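Radebe: head-view and hand-held gripper log tools

Overview

Radebe is the set of command-line tools we use at Drinstead to turn hand-held gripper recordings into training episodes for the Grireck policy. It covers time alignment, pose recovery, gripper width estimation, episode cutting and export. It does not include the policy code or the planner.

Contents

radebe-sync: aligns the head view and the gripper log to a common clock
radebe-pose: recovers the gripper path in the table coordinate system
radebe-width: estimates finger opening for each time step
radebe-cut: splits a session into episodes
radebe-export: writes episodes in the Grireck layout

Install

Python 3.10 or later. Clone the repository, create a virtual environment and run pip install -e . from the top folder. The pose module needs a C++ compiler. Windows is not tested.

Quick start

radebe-sync session_dir
radebe-pose session_dir --table table.yaml
radebe-width session_dir
radebe-cut session_dir --min-length 2
radebe-export session_dir --out episodes

Each command writes to a new subfolder and leaves its input alone. To rerun a stage, delete that stage's subfolder first. The value of --min-length is in seconds; shorter segments are dropped and listed in cut_report.txt.

Data

The July release has 374 episodes in 5 sessions. Tasks are tabletop pick, place and push with small household and office items. Every session includes a head view, kept at its native frame rate. Gripper logs are resampled to match it at export.

Episode fields

head_rgb: colour frames from head height
grip_pose: position in metres, orientation as a quaternion (x, y, z, w)
grip_width: finger opening in metres
valid: 0 where pose recovery failed, 1 elsewhere
task: short text label, lower case

Earlier exports stored the quaternion as (w, x, y, z). If your rotations look mirrored or flip at random, check the layout number in meta.json. Layout 3 is current. Layout 2 can still be read with --legacy-quat.

Table setup

The table origin is the near left corner of the work surface, with x to the right, y away from the operator and z up. Measure the surface and enter its width and depth in table.yaml before running radebe-pose. The default plane fit assumes a single flat surface in the centre of the view.
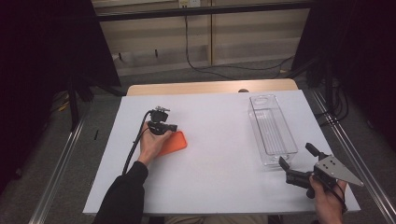 Figure 1. Head view: hand-held gripper at right, small camera-like device in the left hand, orange pad and clear container on the white work surface.

Clear plastic is a weak spot for the plane fit. Points seen through a transparent wall can land below the table, and the fit then tilts toward them. Set reject_below: true in table.yaml to discard these points. The pose stage runs slower with this on.

Known issues

radebe-width reads low when the fingers point away from the head view and one covers the other. The valid flag does not catch this.

radebe-cut treats a long pause as the end of an episode. Raise --pause if slow placements are being split in half.

Sync fails without a message if the gripper log is empty. Check the file size first.

With the Darkness viewer, frames show one step late against the pose overlay. The exported data are correct; the offset is in the viewer.

Maintainers

Dineo Mkhize (sync, pose, export)
Vusumuzi Mabuza (width, cut, data releases)

Please attach meta.json and cut_report.txt when you file an issue. Pull requests that change the export layout need a matching change to the reader tests.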